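Scuffed: Where a Building Gets Worn Out
Final project report, Intro to Interior Materials
Feb 22, 2022

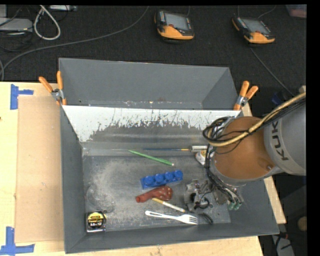 Scrapes low on a white panel between two gray bins.

I picked this topic by looking at a wall. I was waiting outside the study rooms in the Yeom building, my phone was dead, and there was this long black smear at hip height running all the way from the elevator to the water fountain. Once I'd seen that one I couldn't stop seeing them (my roommate is very tired of hearing about it). So when we got the assignment to study one way a material ages in everyday use, I already had mine.

My question was pretty simple. Where do painted walls, doors and corners get marked up in a busy building, and can you guess the cause from the height and shape of the mark?

What I did

I stuck to four hallways in Yeom, two on the ground floor and two upstairs. In November I walked every one of them with a tape measure and a clipboard and wrote down each mark longer than my thumb. For each one I noted the height from the floor, the direction, the color, and whether it was on top of the paint or had gone through it. I stopped at 400 marks. I'd like to say there was a scientific reason for that number, but it was the end of my last clipboard sheet and my knees hurt.

Kekeli Addo from my section checked one of the hallways separately so I could see if somebody else would log the same things I did. We mostly agreed. Our arguments were all about smudges. Kekeli wanted to count greasy patches around light switches and I didn't, and in the end we left them out because they wipe off.

What I found

The low marks win by a lot. Out of the 400, 254 were below knee height. I expected plenty down there from shoes, but most weren't shoe marks at all! Shoe marks are short, dark and curved, and they bunch up beside benches where people lean back and put a foot on the wall. The long straight ones came in pairs at matching heights, and when I measured the book carts in the hallway the bumpers lined up with them almost perfectly.

Doors were their own thing. The push side had a worn patch near the handle, like you'd expect, but the bottom edge was much worse. I stood by the copy room for a whole lunch period and watched people kick the door open with their hands full. Not hard kicks, just a nudge with the toe, over and over. That door has a metal kick plate, and the plate is mounted too high to cover the part people nudge.

Corners get hit from both sides, so they chip where a flat wall would only get a streak. Eight corners were down to bare plaster. All of them were outside corners on the route to the loading entrance, and the inside corners nearby looked nearly new.

The paint matters too, though I only have a small test to go on. I painted scrap boards with a flat white and a semi-gloss white, both from the Nateo line the campus store sells, and dragged a cart bumper along them. The flat one picked up the black right away and it wouldn't wash out. The semi-gloss took a fainter streak, and most of it came off with a damp sponge. But when I used the corner of a toolbox, both boards scratched straight through – gloss didn't help one bit there.

Things that went wrong

My heights from the first hallway were off, because I was measuring from the top of the baseboard and not from the floor. I had to go back and redo all of them. I also can't tell how old any mark is. Seul-gi Ra, our instructor, suggested finding out when each hallway was last painted, and the facilities office only had a date for one of them, so I dropped that idea.

What I'd change in the building

I'd move the kick plates down. I'd put corner guards on the loading route only, and skip the quiet end upstairs. A rubber strip on the walls at bumper height would cover a big chunk of the long streaks, and I'd rather look at a strip than at the streaks. Triston Hall next door already has one and its walls look great, though they may just have fewer carts over there – I didn't check.

My log sheets and both test boards are in the bottom cabinet of the materials lab if anybody wants to use them next term.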